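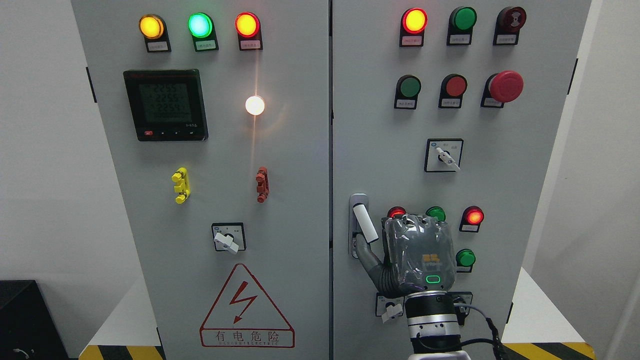 Left: the door with the meter. Right: the button panel I'm on about.

Botcombe Workshop Boards > Electrical and Controls > Panels and enclosures
Thread: Two gray cabinets, what would you do about the labels?

lampblack_2
December 2, 2019

Hi all, long time reader, hardly ever post. I've been handed the job of making a proper set of English labels and a one-page cheat sheet for this pair of cabinets, and I'd love some opinions before I order anything and have to live with it.

The left door is the easy one. Three indicator lamps along the top (yellow, green, red), a digital meter showing the volts on three lines, another white pilot lamp, a rotary switch in the middle and the big red triangle with the lightning bolt. The label plates under the lamps are in Chinese. The print is tiny and my photo doesn't pick it up, sorry, but I've got the drawings at work so I do know what they're meant to say.

The right door is where I'm stuck. Rows of push buttons, more lamps, emergency stops, selector switches, all on one door. I've got a label maker, a stack of blank plates from Esavis and a whole lot of enthusiasm. So:

Do you swap the original plates or put the new ones next to them?
Engraved or printed?
And does anybody bother with color coding the plates to match the lamps, or is that just me getting carried away?

Budget is small but it's there. Thanks in advance!

ohmsweethome
Leave the originals ON. Please. I came into a place where somebody had pulled every factory plate and stuck on tape labels, half the tape had dropped off by the time I got there, and we spent most of October tracing wires with the drawings spread out on the floor. Put yours next to the originals, same order, same spacing. If there isn't room underneath, go above the lamp, but then go above for ALL of them so your eye learns where to look.

Engraved every time. Two-layer plastic, black on white. I get mine done by Kiss, they do small runs and don't mind you sending in a spreadsheet.

torque_and_tea
Agree on engraved, disagree on leaving the old ones. If the people running it can't read the original plate it's clutter, and on a small door clutter is how you end up pressing the wrong thing. Take a good set of photos, put the old plates in a labeled bag inside the door pocket with the drawings, done. That's how I did mine and I'd do it again.

Skip the color coding on the plates. The lamp already has a color. A yellow plate under a yellow lamp tells me nothing, and the day somebody changes the lens you've got a plate that argues with it.

ohmsweethome
And when you need to match a terminal on the drawing to a thing on the door, and the drawing is in Chinese, what are you matching it to? The bag?

torque_and_tea
You put the drawing reference on the new plate. Small text, second line. We've had this fight before, haven't we :)

lampblack_2
Second line with the drawing reference is a great idea and I'm stealing it whichever way I go. I think I'm leaning toward leaving the originals on, mostly because I'm nervous about what the paint looks like behind them!

What about the meter? It's a black square one, and as near as I can tell from the picture all three lines are sitting at 225 or so. Does that want a label of its own or is it obvious?

fuse_box_fern
Obvious to you. Not obvious to the person covering on a night shift who has never opened that manual. I'd put "SUPPLY VOLTAGE" or whatever the drawing calls it, plus the normal range. The range is the bit people thank you for. A number on a screen doesn't mean much if you don't know what it should be.

Get the range off the drawings or from whoever looks after your supply though, don't take it off one reading on one afternoon.

Also the triangle. It's got the Chinese text (有电危险, danger, live electricity) and it looks like there's some English in the small line under it. I would NOT cover any of that or write on it. Get a second sign in English and mount it close by, big enough to read from where you'd be standing.

grumpy_gland
Everybody's talking about plates and I'm sitting here looking at that button door. How many of those do people use on a normal day? My guess is a handful. I'd do the cheat sheet first, see which ones get asked about, and THEN order engraved plates. You'll change the wording. Everybody changes the wording. My first batch said "RUN PERMIT" and not a soul on the floor knew what I meant, so there went 2000 plates across the site (yes, two thousand, it was a big site and I was a confident young man).

fuse_box_fern
2000!! Oh no.

grumpy_gland
Some of them are still in my garage. They make decent shims.

torque_and_tea
Grumpy is right about trying it on paper first. Print a full-size drawing of the door, laminate it, hang it on the wall by the cabinet for a few weeks and let people scribble on it with a marker. Cheap as anything.

Emergency stops: leave them alone apart from a plain yellow backing if they haven't got one, and say WHAT each one stops. With more than one on the same door that's the question I'd be asking before any other.

lampblack_2
Ooh, good point, and I'm a bit embarrassed to say I'd have to go to the drawings for that myself. Adding it to the top of the list.

For the selector switches, do you label the switch or each position?

ohmsweethome
Both. Name above, positions around the knob. Same goes for that rotary on the left door with the white handle, it's a lonely thing in the middle of all that gray and a new person will want to know what they're turning. Whoever fits the plates needs to get the cabinets isolated and locked off if there's any drilling involved, too. Adhesive ones you can do from outside, but degrease first and press them down hard.

grumpy_gland
Adhesive falls off. Rivets.

ohmsweethome
Good adhesive doesn't fall off. Rivets are another hole in a door that was sealed until you showed up.

fuse_box_fern
There's a whole argument on glue vs rivets already, thread 2747, knock yourselves out over there. lampblack, for the wording I'd have a look at the Lorereck template, it's a plain spreadsheet with a column for the original text, one for the English, one for the drawing reference. Saves making your own.

lampblack_2
Got the template, thank you! Plan for now: originals stay put, laminated full-size sheet goes up first, e-stops sorted out before anything else, and no colored plates (sniff). I'll order from Kiss when the scribbling dies down.

One more if anybody's still reading: all capitals or normal case? The sample I printed in capitals looks like it's shouting at me.

torque_and_tea
Capitals for the name, normal case for the second line.

grumpy_gland
Capitals for everything. It's a cabinet, it's allowed to shout.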